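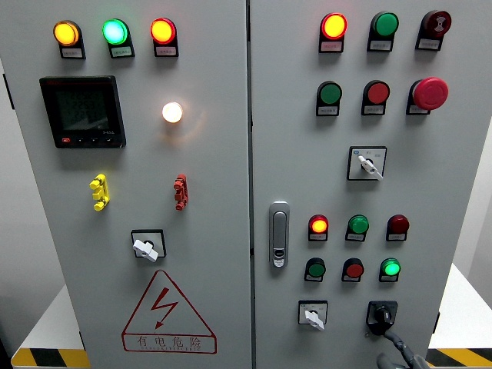
Training cabinet, both doors closed, lamps on.

Notebook, Prokthorpe bay 2, February. Entry by M. Guthrie.

Purpose of session: to review procedure 131, robot operation of panel controls, before it is issued to the Fandach group. Session opened at 1510.

The following points were agreed and apply from Saturday.

Door state. Both doors are to be latched before the arm is enabled. The electrical warning on the left door applies to staff at all times, whether or not the arm is in use.

Emergency stops. The large red mushroom button on the right door is reserved for people. It is to be entered in the planner as a keep-out zone. The clearance figure is still open; Moncrieff asked for almost 15 cm, which would block part of the pushbutton row. To be settled on paper.
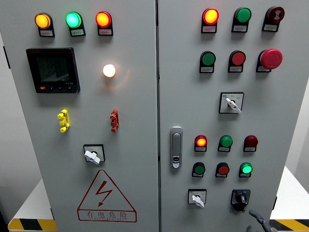
Photo: Prokthorpe bay 2 / M. Guthrie

Rotary switches. The approach to the black switch at the lower right is to be made from below, at reduced speed, with a pause before contact. The operator calls the control by its label and waits for a reply.

Lamp colors. A lamp is not to be taken as proof of isolation. Section 4 of the draft reads otherwise and must be corrected.

Open: Gristex to confirm the torque limit for the fingertips. Revised draft to me for signature.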